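Member Profile: Sorcha Purves and the Surnik Arm

Published Sunday, September 7, 2025
Drollinberg Community Workshop, Member Projects

The Drollinberg Community Workshop provides bench space, tools and storage to members who are pursuing projects of their own. Under its member profile program, the Workshop interviews one project lead each quarter and publishes the account for the benefit of other members and of persons considering membership. The present profile concerns the Surnik arm, a tabletop robot arm under construction at Bench 20 by Sorcha Purves.

Ms. Purves joined the Workshop after moving to the area from Barasa, where she had repaired office equipment for a school district. She began the arm at home on a kitchen counter and transferred it to the Workshop when the base plate became too heavy to put away before dinner. "I was carrying it in and out of a closet every night," she said. "One evening I set it down on a bag of rice and bent the wrist bracket. That was when I filled out the bench application."

The arm takes its name from the street on which she lived at the time. It is intended to assist with the disassembly of retired desktop computers, a task that Ms. Purves performed by hand for many years. She does not expect the machine to complete a teardown without supervision. Her stated aim is an arm that can release a latch, draw a drive tray forward and hold it while a person disconnects the cables.

"People ask why I didn't start with something easier, like stacking blocks," she said. "I don't care about blocks. I know where the latches are in a computer. I know how hard you have to pull on them. It seemed sensible to start with something my hands already understood."

The gripper is the third that she has built for the project. The first was printed in plastic and flexed too much at the joints. The second was cut from aluminum, and she considered it sound, but its fingers were too wide to enter a drive bay. The current version uses black anodized plates and links joined with hex-socket screws, with a slender fingertip that carries a textured pad. A small camera is mounted at the wrist. The parts cost her $599 in total, a figure she gave with some reluctance.

"I had a budget of $1,000 for the whole arm," she said. "The gripper was supposed to be the cheap part. I bought one set of bearings twice, in the wrong size both times, and the shop wouldn't take the second set back."

Control software was the slower portion of the work. Ms. Purves wrote the first version from printed notes and later replaced most of it with a program she calls Tivon, which records the position of each joint while she guides the arm by hand and then repeats the motion at reduced speed. Tivon stops the motors when the current at any joint rises above a limit that she sets before each run. Selecting that limit has required patience. A low value causes the arm to stop at the first touch of a cable, and a high value allows it to press against sheet metal without any complaint.

"I keep a notebook for the limits," she said. "There are 62 entries in it now. Some of them just say 'no.'"

Asked which part of a desktop computer gives the arm the most difficulty, she named the area around the drives. The openings are narrow, the brackets have sharp edges and the fingertip must pass between fixed metal and plastic parts that move. She has been working on the approach from several angles, with the case opened and the gripper brought in alongside the power supply.

"From where I stand, I can't see the fingertip at all once it is in there," she said. "I used to lean over with a flashlight in my teeth. Now I look at the wrist view, and I have had to learn to think sideways, because the picture tilts with the arm. My neck is much happier."
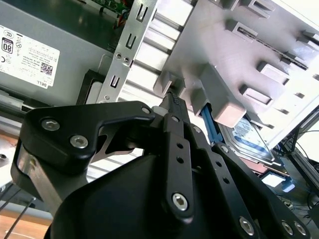
The Surnik gripper inside an open desktop case, with its fingertip between the silver bracket and the blue pull tab of the drive tray.

Ms. Purves has adopted several practices that the Workshop recommends to other members with powered projects. The power cord is disconnected from any computer before work begins. The stop switch for the arm is fixed to the front of the bench, within reach of the left hand. She does not open power supplies under any circumstances, and she asks visitors to remain on the far side of the yellow floor tape while the motors are on.

She was candid regarding the limits of the project to date. The arm loses its calibration when the bench is bumped, and the wrist joint has a small amount of play that she has not been able to trace. "I have tightened everything that can be tightened," she said. "I think it is the coupling. I thought it was the coupling in the spring, too, and I replaced it, so you can make of that what you like."

Her next task is a revised wrist, for which the plates have been drawn but not cut. She has reserved the mill for two evenings in October and plans to leave the present gripper in service until the new part has been fitted. She would also welcome the donation of retired desktop computers in any condition, provided that the storage drives have been erased or that the owner is content to have them destroyed.

Members who wish to discuss the Surnik arm may leave a note in the Bench 20 mailbox. Requests to borrow the torque driver should be directed to the tool desk.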